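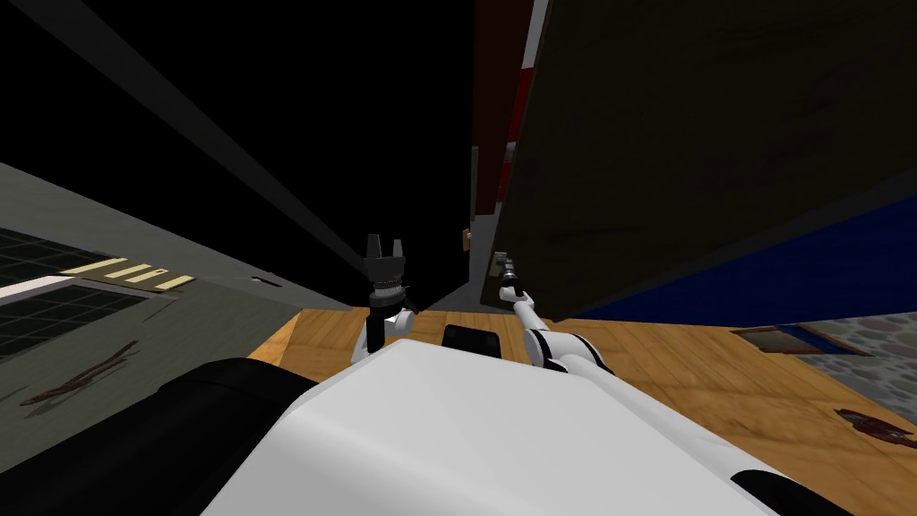 How many demonstrations does it take before a policy is worth training?

More than the first batch, and fewer than most people plan for. On the Treditus task set I stopped at 885 episodes, and the last couple of hundred changed very little.

The set covers 18 tasks, all in simulation, all two-armed. I started collecting in May with a flat quota per task. That was a mistake. Simple reaches were saturated early, while anything that needed one arm to hold still and the other to work kept failing on held-out layouts. I dropped the quota and let the failure rate on the previous checkpoint decide what got recorded next. Vidura, the scheduler script I use for this, is 42 lines and mostly sorting.

Some notes on what I keep and throw out.

Episodes with a long pause at the start get trimmed to the first joint motion. If they stay in, the policy learns to wait, and then it waits at test time too.

Recoveries stay in. A missed grasp followed by a second try is worth more to me than a clean run - provided the second try succeeds within the time limit.

Camera pose and room layout are randomized per episode, with separate seeds. I had them on one seed at first, so every layout came paired with a single view. It took 11 training runs to notice.

Storage is one file per episode, with actions in joint space and gripper commands as a separate channel. I tried end-effector actions on the Torres branch and went back. The solver flipped elbows near the limits and the labels were useless there.

Next is relabeling the task text, which is still whatever I typed at the time.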